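Solberg Centre for Automation Studies
Home / Projects / Plindemine / Gallery

Gallery: Teaching by Demonstration

The Plindemine project studies how an operator may show a robot arm a handling task by guiding it, either by holding the arm itself or by steering it from a short distance. The work is carried out in the Roditz laboratory of the Centre with support from Somulau, and is directed by Vidar Hedlund. This gallery is intended for partner institutions, prospective students and members of the public who have asked to see the work at close quarters. Technical reports are listed separately under Publications.

The gallery covers the second phase of the project, which opened in March. The first phase was limited to single objects placed on a flat surface. In the second phase the objects are placed together in a bin, and the operator must decide which to take first and from which side to approach it. Sixteen operators have taken part to date. Four had previous experience of industrial robots; the remainder were recruited from other departments and received one morning of instruction.

About the sessions

Each operator completes two sessions. In the first, the arm is guided by hand. The operator stands at the side of the workspace, moves the arm to the chosen object, closes the gripper and carries the object clear of the bin. In the second, the same task is performed by remote control from a desk in the same room. The order of the sessions is reversed for half of the operators.

Every movement is recorded, including those which the operator regards as mistakes. Hesitations, second attempts and abandoned approaches are retained in the record and marked as such by the session supervisor. The Centre takes the view that a robot which has been shown only faultless work is poorly prepared for a crowded bin. Operators are told this at the outset, and several have remarked that it made the first hour easier.

Hand guiding has generally produced slower and more deliberate movements. Remote control has produced quicker approaches, with more corrections in the last few centimetres above the object. The two kinds of record are kept apart at present. Whether they may usefully be combined is a question for the third phase.

Operators are not given a script. They are asked to clear the bin in whatever order seems sensible to them and to say aloud, where they can, why an object has been left until later. Their remarks are transcribed and stored beside the movement record. Those who found it difficult to speak and steer at once were permitted to give their reasons afterwards, and a note was made against each of those sessions.

At the bin 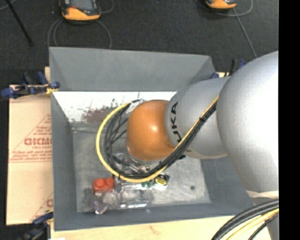 The choice of objects matters a good deal to a demonstration, and the Centre prefers small things of unlike shape and surface to a set of matching test pieces. An operator asked to lift a red-orange toy block with two studs will seldom approach it as they would the clear plastic container lying next to it, and the translucent purple object by the near wall of the bin calls for a different judgement again. The sloping walls limit the angles open to the gripper. The bin is clamped in position, so that the records from one operator may be compared fairly with those from another.

Cables are dressed along the outside of the arm and are inspected by the supervisor before each session begins. Operators guiding by hand are reminded to keep their sleeves and fingers clear of them.

Visiting the laboratory

The Roditz laboratory receives groups by prior arrangement with the project office. Groups are normally limited to sixteen persons, and a visit lasts two hours, with a demonstration of remote control towards the end. Visitors over the age of sixteen may ask to steer the arm under supervision. Flat, closed shoes must be worn. Bags and coats are to be left in the lobby.

Use of material

Material in this gallery may be reproduced for teaching and other non-commercial purposes, provided that the Solberg Centre for Automation Studies and the Plindemine project are both acknowledged. Requests for larger files, or for permission to publish commercially, should be addressed to the project office and marked for the attention of Vidar Hedlund. Please allow two weeks for a reply.

Related pages: Operator Handbook / Publications / Taking Part as an Operator / Contact the Project Office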